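Section 4: Fitting the Processor (Plendov Waden workstation board)

Read the whole section first. It is shorter than the warranty.

1. Switch off the power supply, unplug it, and wait 12 seconds. Counting quickly doesn't help.

2. Touch bare metal on the case. Socks on carpet are a poor choice today.

3. Open the socket and set its plastic cover aside. Keep the cover. Returns without one are refused with code 3142, and the form is long.

CAUTION: Do not touch the pins. Do not blow on them either, however tidy it feels.

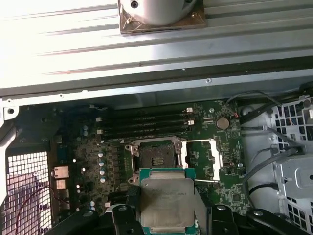
4. Match the corner mark on the processor to the mark on the socket, then lower it straight down. It should settle under its own weight. If you find yourself pushing, stop and check the corner again.

5. Close the socket. The lever is stiff and may creak. So will you, the first time.

6. Fit the cooler as shown in Section 5, then start the machine.

NOTE: Code 2414 at first start means the board is learning its memory. Leave it alone for a few minutes. Code 3406 means the cooler fan isn't plugged in. Switch off before fixing this.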